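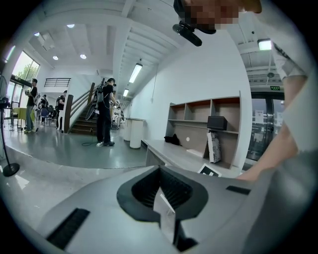 A hand-held gripper in use on the ground floor at Tesside. The person at right wears a head-mounted device.

The quickest way to get a robot arm to put a box on a shelf is still to write the coordinates down. If the box is always the same box and the shelf never moves, an engineer with a teach pendant can finish the job before lunch. The trouble starts with ordinary rooms, where bags slump, drawers are left open and the paper on the desk is never where it was yesterday.

Troels Sveinbjörnsson spent the first part of his career on the pendant side of this divide, programming palletizing cells. He now runs the demonstration program at Jimer, a small company that works out of a two-story building in Tesside. His group does very little programming of motion. It collects examples of people doing things, and trains a control policy on the result.

"A pendant records where the arm went," he says. "I want to know what the person was looking at when they decided to go there."

There are several ways to record that. In kinesthetic teaching, the operator takes hold of the arm and moves it through the task while the joints log their own positions. The data are exact, but the operator's body gets in the way of the cameras, and a heavy arm makes for slow, stiff movements. In teleoperation, the operator stands apart and drives the arm with a matching leader arm or a pair of controllers. The camera view is clean and every recorded motion is one the arm can perform. The cost is the arm itself, which must be present and powered for each session, along with someone who knows how to stop it.

The third way leaves the arm out. The operator holds a gripper in each hand and does the work directly, and the recorded quantities are the path of each gripper, the opening of the jaws and the video. A policy trained on these recordings is later run on an arm fitted with matching jaws. Jimer tried leader arms first and kept them for contact-heavy work such as plugging in connectors. Nearly everything else has moved to the hand-held tools.

The arithmetic is simple enough. On the leader arms, one operator produced 2 usable demonstrations of a shelf-stocking task in the time it took to produce a good deal more by hand. The present training set for that task holds 390 demonstrations, and Sveinbjörnsson plans to stop at 2000, whether or not the curve has flattened.

Position is the weak point. An arm knows where its wrist is from its joint encoders. A gripper carried by a person has no such reference, and its pose has to be estimated.

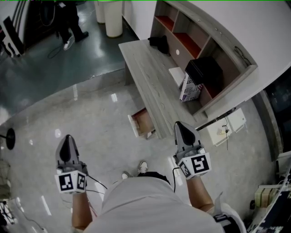 Square printed markers are one answer. A camera that can see a marker of known size can compute how far away it is and how it is turned, and a cube carries markers on several faces so that a turn of the wrist doesn't hide them all. The method is cheap and fails in predictable ways. Motion blur is one. Glare is another, and polished floors with ceiling lights overhead give plenty of bright patches to confuse a detector set too loosely. When the markers drop out, the software at Jimer fills short gaps by interpolation and rejects long ones.

Rejection is done by a package called Skiltorix, written in-house, which also checks that the jaw readings and the video agree in time. A mismatch of even a few video frames teaches the policy to close its jaws before it has reached the object. The group lost most of a December to this fault before tracing it to a clock on one recording computer.

Cables are a more ordinary annoyance. Operators learn to step over them, and the training sheet tells them to turn back the way they came at the end of each run.

The larger question is how well a person's motion transfers. Human elbows go where robot elbows can't, and a reach made easily from the shoulder may put a fixed arm at its joint limits. Sheehan, a contract warehouse operator that has been testing Jimer's policies, found that low shelves gave the most trouble for this reason. Jimer now runs each recorded path through a model of the target arm and discards those it can't follow. Operators get the result the same afternoon and tend to change how they stand.

Sveinbjörnsson is careful about what the method has shown so far. The policies cope with a box turned at an odd angle. They cope less well with soft items, where a grasp that looks sound on video may be holding only a fold of cloth. Neither markers nor jaw readings say anything about force, and a version of the gripper with pressure sensing in the fingers is on the bench upstairs. The first recordings with it are set for Thursday, using the old shelf task so that the two sets can be compared.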